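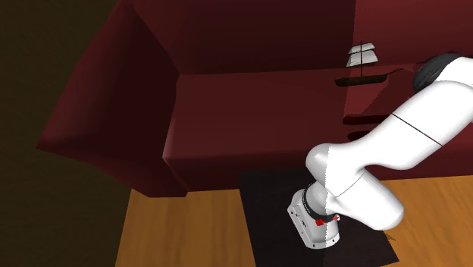 I have finally got the simulated cell for Pisell to a state where I'm happy to leave it alone for a week, so I want to write down how it is set up before I forget. Pisell is the name I gave the virtual arm back when the project was one folder on my laptop, and it has stuck. Most of the work this month went into the bottom of the robot, which is the least exciting bit to look at and the bit that causes all the trouble. The base stands on a big black mat on the wooden floor, and I use that mat as my zero. Everything else in the room, the long red cabinet behind, the shelves on the right, even the little sailing ship, is placed by measuring from one corner of it. If the mat moves, the lot moves with it.

It didn't use to work like that! In the first version I had typed every position in by hand, measured from the middle of the room, and when I shifted the base a touch to the left the arm came with me but the target points stayed where they were. I spent a whole evening convinced that the joint limits were broken. Emrys Samuel looked at my file for a few minutes and asked which thing everything was measured from, and I had no good answer. So now there is one.

The second job was the base mount. I had fixed the robot to the floor, and the mat was a separate object lying on top, so the two surfaces were fighting over the same sliver of space. The solver hated it. The arm would sit there shivering at rest, very slightly, and then the shiver would travel up and get bigger by the time it reached the wrist. Lifting the base by the thickness of the mat and making it a fixed joint cured it completely. I was so pleased that I left it standing still on the screen while I made tea, just to come back and see it still standing still.

Then collisions. The shapes the physics uses are much plainer than the smooth white shells you see, and the one round the elbow was far too fat. Pisell kept refusing to reach down low because it thought it was touching its own base. I rebuilt that one shape as a short capsule and a ball, and the number of refused moves in my test run of 300 went from 89 to 7. The last 7 are all reaches to the lower shelf, and I think those refusals are fair - it's a tight spot to get into.

I also have a routine now for looking after it, which sounds silly for a robot that can't gather dust, but files do go stale. Before I change anything I send the arm to its home pose and save the joint angles. Then I make the one change and run the same 300 moves again. If the home pose has crept, I put the change back and look at the mount first. Dwynwen Beddoe suggested keeping the saved angles in a plain text file next to the scene, and it has already paid for itself twice (both times it was me, dragging something with the mouse that I should have typed).

The dark red walls, by the way, are purely my own taste. I started with grey and kept losing the arm against the background, and with the red I can spot a bad elbow angle from the other side of the room.

In January I want to start on the gripper settings, and then give Pisell some boxes to put on the upper shelf. I haven't decided how heavy to make them. If you have had any luck with friction values for cardboard, please leave a comment, as mine slide about like soap.

December 30, 2022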